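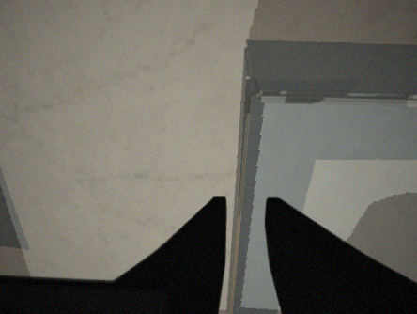

Rendered view: a black two-fingered gripper in front of a marble-patterned surface.

Political Advertising and Page Labels: Frequently Asked Questions

These answers apply to pages and advertisers on Patwary. They do not apply to Brekon, which has its own rules for paid messages.

What counts as a political ad?

An ad is political if it names a candidate, a party, an elected official or a ballot measure, or if it asks people to vote or not to vote. Ads about a public issue are also political when the issue is on the current issue list. The list is reviewed every February.

Does a post become an ad if I boost it?

Yes. Any post shown to people in return for payment is an ad from the moment the payment is accepted. The unpaid version of the same post stays under the ordinary posting rules.

Who can buy political ads?

The buyer must be a verified account holder with a mailing address in the country where the ad will run. Agencies may buy for a client, but the client's name goes in the "Paid for by" line. An agency name on its own will be rejected.

How long does verification take?

Allow 16 business days. The address code is sent on paper and expires 35 days after it is printed. If the code expires, request a new one from the account page. The old code cannot be extended.

What goes in the "Paid for by" line?

The full legal name of the person or group that provided the money. Abbreviations are accepted only if they are part of the registered name. Web addresses, slogans and phone numbers are not accepted.

The line must be 40 characters or fewer on mobile. Longer names are shortened on screen and given in full when the reader taps the label.

Is there a public record of ads?

Yes. Every political ad is copied to the Grindach archive, including ads that were stopped early. An entry gives the text and media of the ad, the payer, the dates it ran, a spending range and the regions where it was shown. Entries appear by 6 a.m. on the day after the first showing.

Why does the archive show a range and not an exact amount?

Exact amounts are released only for payers that spend over $1000 in a calendar year. Below that level, the range is the only figure given.

Can I target ads by political views?

No. Age band, region and language are the only settings open to political ads. Uploaded contact lists are not accepted. A campaign that was set up with other settings will remain in draft until they are removed.

My ad was rejected but it is not political. What should I do?

Use the "Request review" link in the rejection notice. State what the ad is selling or announcing and who paid for it. Do not submit a second copy of the ad while the review is open. Duplicates go to the back of the queue.

Are news publishers exempt?

Registered publishers may promote their own reporting without a political label. Opinion pieces that endorse a candidate are not covered by the exemption. The Nelldale Courier and other local titles that share one registration must each list their page under it.

Can a label be removed after the election?

No. Labels and archive entries stay in place.

Who maintains this page?

Prasanna Chowdhury, Ad Standards. Corrections can be sent through the contact form under the subject "FAQ."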